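Dramon Ceremonial Mace Stand and Lockable Case
For council chambers, assemblies and legislative halls 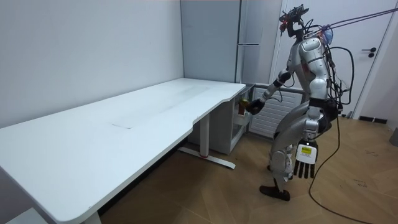 Overview

The Dramon stand holds a ceremonial mace in full view while a council or assembly is sitting, and the matching case locks it away when the session ends. The two parts are sold together or separately. Both are made to order at our workshop in Waltthorpe and sized to your mace from a measurement form that comes with the quote.

Most of our orders come from town and county councils replacing a pair of old brackets on the clerk's table. The stand can sit on a table, hang below the table edge, or do both. Many chambers change the position of the mace during a sitting, for instance when members go into committee, and the lower cradle is meant for that.

What is included

Upper cradle, two padded arms, table mounting
Lower cradle, same arms, clamp mounting (no drilling)
Case with fitted insert and two locks
Two keys for each lock, numbered
Base plate in satin brass or dark bronze
Printed fitting guide

The stand

The arms are solid brass with a replaceable felt lining. They adjust sideways on the base plate, so the mace can be supported on either side of the head without touching any raised ornament. Once the distance is set, tighten the screws under the plate and leave them. The mace should rest on plain shaft at both points. If yours has decoration along the whole length, tell us on the form and we will cut the arms wider and use a thicker lining.

A locking pin passes over the shaft on the upper cradle. It can be left open for processions and closed during the sitting. With the pin closed, the mace cannot be lifted off without the release key, which the serjeant or clerk normally carries. The pin is there to slow down a snatch. It is no substitute for a staffed door, and your insurer may ask for further measures.

The case

The case is plywood with an oak veneer and has a steel liner on all sides. The insert is cut foam covered in undyed cotton. We stopped using velvet in the inserts because the dye can mark silver gilt over time. Customers with an older velvet insert can send in the case for relining at the price listed below.

Each lock takes a different key, and both are needed to open the lid. Councils usually give one set to the clerk and one to the presiding officer. Replacement keys are cut only on a signed request from the registered keyholder. Allow 8 working days.

The case can be bolted to a floor or shelf through the base. Bolts are supplied for timber. For concrete, use your own contractor.

Fitting

Fitting the stand takes one person some 2 hours, including adjustment. The case needs two people to lift. Do the first adjustment with a broom handle or a length of pipe of the same thickness before you bring out the mace itself.

Prices

Stand and case together: $2000
Stand only, case only, and relining: quoted from the measurement form
Engraved base plate: no charge for the name of the body and a date; crests are quoted separately

Delivery is extra and depends on distance. We do not transport maces. If yours has to travel for measuring, use a carrier that handles silver, or ask Myfanwy Vaughan about a site visit.

Lead time

Orders are made in the order deposits arrive. Anything needed for a December sitting should be confirmed by the end of summer.

Related products

Lam wall bracket, for display outside the chamber
Stotow carrying cushion, for processions and swearing-in ceremonies
Felt lining set, self-adhesive, fits all Dramon arms

Questions and orders

Measurement forms and quotes: Lihua Shao, sales desk
Site visits and relining: Myfanwy Vaughan, workshop

Please give the overall length of the mace, the thickness of the shaft at both support points, and the weight if you know it. A photograph next to a tape measure helps.

Page updated Wednesday, April 17, 2024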